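September 21, 2024 — grain bench, sieve separation again

Late start, Brunello had the good balance till lunch. Redoing the mixed grain because the last lot (February, Merance bag) was a mess and half the notes were on a paper towel.

Plan: big pale grains with small yellow ones, sort by sieve, see how clean a split we get without the shaker. By hand only. 500 g batches, no more, anything bigger just sits on the mesh and sulks.

- tare dish first, write it DOWN
- sieve flat over the tray, small side to side strokes
- don't bang the rim, it kicks the big ones over the side
- stop at 100 strokes, tap once, look underneath
- weigh both fractions, then both together

First batch lost 46 g between start and finish. Far too much. Some of it under the balance, rest I think stuck in the old brush. Macarena says check the seam where mesh meets rim and she's probably right — small stuff packs in there. New brush from the Prusodley order, third drawer down.

Remixing for a second go is the annoying bit. Yellow stays in a band unless you turn it over from the bottom, so stir well befor taking any sample. Use the deep pot, the bowl is too wide and they just roll apart again.

To ask Macarena: do we report the split by mass only? Anside form has a box for count but I'm not counting kernels.

Still to do: wipe sieve dry, label jars (yellow / pale / sweepings), order more trays, copy masses accross to the shared sheet.

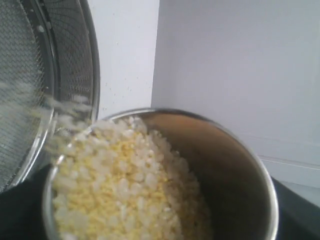
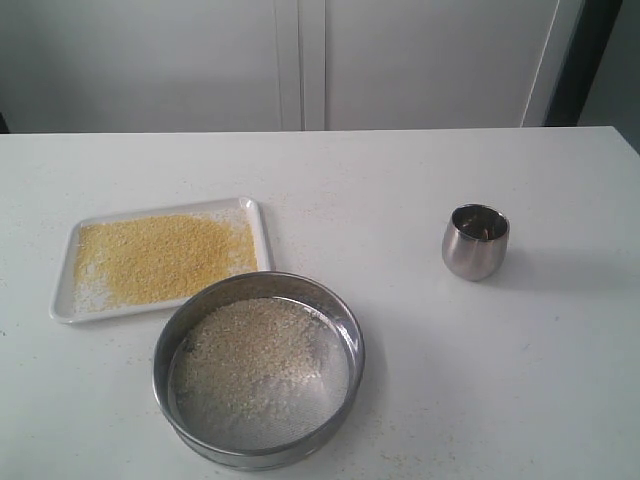
*1 min read*

Pale and yellow together in the pot; yellow on the white tray, paler grains on the sieve mesh. Still a few light ones in with the yellow, so not a clean split. Try the finer mesh next, if Brunello's finished with it.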